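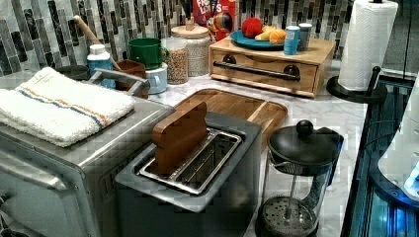

Battery Conditioning for Plug-in Vans: Interim Report to Hatex

Prepared by Kimutai Kaijage, Grindau test shop
Monday, December 21, 2020

1. Status

Work packages 1 and 2 are closed. Work package 3 (cold-start behavior) is under way and running behind plan. Work package 4 (road trial) has not started. Spending is within the approved budget and no transfer between cost lines is requested.

2. Work completed this period

The second prototype van was fitted with the revised coolant loop. The loop now runs the battery pack and the cabin heater from one pump, with a three-way valve between them. The earlier layout used separate pumps and drew more current at idle than the specification allowed.

The valve controller was rewritten by Diễm Hầu. The old version switched on pack temperature alone and cycled too often when the van was parked with the charger connected. The new version also reads coolant return temperature and holds its position until both readings agree. Short cycling was not seen again in the bench runs.

Bench testing covered 185 charge and discharge cycles on the Jakance pack. Two cells in the same module drifted from the others during the last part of the run. The module was removed and returned to the supplier for inspection. A replacement is fitted and balanced.

The gasoline engine and gearbox are unchanged from the base vehicle. Engine mounts were inspected after the pump was moved and the torque settings were recorded in the build file.

3. Cold-start testing

The target is full electric drive within 4 minutes of start at the lowest test temperature. The first van meets this with the charger connected overnight. It does not meet it when parked unplugged, and in that condition the engine starts first and carries the load until the pack is warm enough.

Two changes are being tried. One raises heater power during the first stage of warm-up. The other closes off the cabin branch until the pack reaches its working range, at the cost of slower windshield clearing. The second option may conflict with the defrost requirement and will not go forward until that has been measured.

4. Delays and open items

Access to the cold chamber at Escobar was shorter than booked, and the unplugged tests on the second van were not finished. New chamber time has been requested.

The charge port latch on the second van sticks when released from the key fob. It works from the dash switch. A new actuator is on order.

Data logging dropped out on several bench runs. The fault was a loose ground at the logger. Affected runs were repeated and the incomplete files are marked in the index.

5. Next period

Finish the unplugged cold-start tests on both vans.
Measure windshield clearing with the cabin branch closed.
Receive the inspection report on the returned module.
Agree the route and payload for the road trial, planned at 100 miles per day per van.

The road trial is now expected to begin in March. The closing date of the project is unchanged.

6. Decision requested

Hatex is asked to confirm whether the 4-minute target applies to vehicles parked unplugged. The grant agreement does not state the charging condition. Heater sizing for the road trial depends on the reply.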